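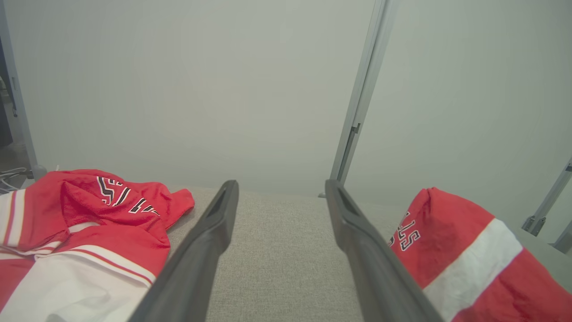

Two red garments with white stripes, one crumpled and one bundled up.

Team Clothing Care: Frequently Asked Questions
Clitberg Wash & Fold

Do you take printed jerseys and hooded tops?
Yes. Bring them in a bag with your name on it. Write the team name on the tag too if the bag is for a whole squad.

How should I pack them?
Inside out, with zippers closed and drawstrings tied. Please empty the pockets. We charge $2 per bag if we have to pick out tape or gum.

Will the red run into the white?
It can, mostly in the first few washes. We wash red items cold and separately. Tell us if a top is new and we will run it on its own.

Can you iron over the lettering?
No. We press from the back on low heat, or skip pressing if the print is already cracked. We don't repair lettering.

How do you fold tops with a big print on the front?
Face down on a padded table, sleeves in, then in half from the bottom, so the print ends up on the outside and isn't creased hard. Hoods are laid flat over the back first. If you prefer rolled, write "roll" on the tag.

How long does it take?
Bags dropped off before noon are ready the next working day. Orders of 18 pieces or more take one day longer.

Something is missing from my bag. Who do I ask?
Ask for Zoriana Moroz at the counter and have your ticket with you. Unclaimed clothing is kept for 35 days.

Do you have holiday hours?
We close early on Wed 15 November. Pickup that day ends at 2 p.m.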